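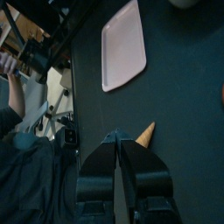 3.2 Clearing a Table of Small Objects

Search this site Enter keywords Go

Figure 4. Wrist view during the table-clearing task. The cone lies on its side beside the right finger, with the pink tray farther up the table.

The second task group covers clearing and sorting. We chose it over folding and wiping for the main comparison because success is easy to judge. Each small object is either in the tray at the end of the attempt or it is not, and two people watching the same attempt seldom disagree. The chore is also one that households do many times a day in some form, such as putting toys away after play or moving cutlery from a table to a drawer.

The work was split between the Herkel site and the Zerouali site. Both used a two-finger gripper with a camera at the wrist, and both ran the Rerkska controller with the same settings. Amrit Grewal set up the tables at Herkel. Fadwa El Sherbiny wrote the scoring rules and scored the attempts from both sites without knowing which controller version had been used. In total, 2,296 attempts were scored. Attempts stopped by a power or network fault were left out and are not part of that number.

An attempt begins with the fingers above the table and ends when the controller reports that it is done, or when the time limit is reached. The tray is placed at a new angle before each attempt. We do not square it to the table edge, as earlier work often did, since people at home put a tray down any way they like. The target may also lie in any pose. In Figure 4 the cone is on its side, with its tip pointing toward the upper right of the view and its wide end partly hidden behind the right finger.

Hidden targets of this kind were the largest single source of trouble. The wrist camera gives a close view of the table, but the fingers take up a good part of it. When the target was partly behind a finger, the controller often judged its width from the visible portion only and closed in the wrong place. A person doing the same chore would tilt the hand or look from another side. The controller had no such habit at the start of the study. A version that backs away and looks again was added in May, and it is the version reported in Table 3.

Tapered shapes were a second difficulty. A cone held near its tip tends to slide out as the fingers close, and one held near its wide end can turn in the grip. The controller did best when it took hold a little behind the middle and across the long axis. We did not program this rule. It was learned from the demonstrations, and it carried over to other tapered items such as a funnel and a carrot.

Placing was easier than picking. A tray with a low rim leaves a large area in which the object can be let go, and the drop height matters little for light toys. Most placing errors came from touching the rim on the way in, which turned the tray and sometimes pushed it out of reach.

Speed remains a weak point. An adult can clear 5 small items from a table in less time than our system needs for one. For a family this may not matter if the work is done while they are out of the room, but it rules out most shop-floor uses, where the next part arrives on a fixed schedule. The Zodier packing line, which we used as a reference for shop work, allows 14 seconds per item. Our fastest controller met that limit only when the target was in full view and well apart from its neighbors.

We take these results to mean that light clearing is within reach for a slow machine with a person nearby, and that unattended use is still some way off. The attempts that failed were not always ones the controller knew had failed. In 18 cases it reported a finished job with the target still on the table. A home user would find the toy quickly enough, but a shop would need a separate check at the end of the line. Section 3.3 repeats the test with soft objects.

Shares 18 Comments 5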